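Slanted file organizer -- good for standing up postcards and picture cards?

Posted by Lihua Dong on Monday, July 1, 2019

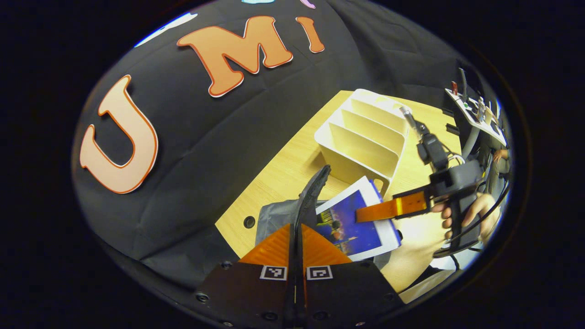
The organizer on our table, card leaning on the front.

I love this thing for folders, but I'd love it even more for my picture cards! The dividers slant, and anything small slides down until only a strip of the picture shows. Has anyone found a way to keep cards upright where you can see them? I have two more organizers to fill, so I'm all ears.

Gebreyes
Yes -- and it's easy! Cut a piece of stiff cardboard the width of the slot, fold it into a little step and drop it in. The card sits on the step and the whole picture peeks out. I used cereal boxes and they've held up since November. Try it in one slot first, then trim until you like the height. Big cards at the back, small ones in front, and it looks so cheerful!

Nitard
just lean them on the front like you did, looks nice

Lundmont
Put each one in a clear sleeve with a sheet of card behind it. Mine flopped before I did that. Wipe the slots first, they get dusty.

Last updated by Rurkix

Related
Storing kids' drawings flat
Cut-out letters that stay on fabric
Labels for file slots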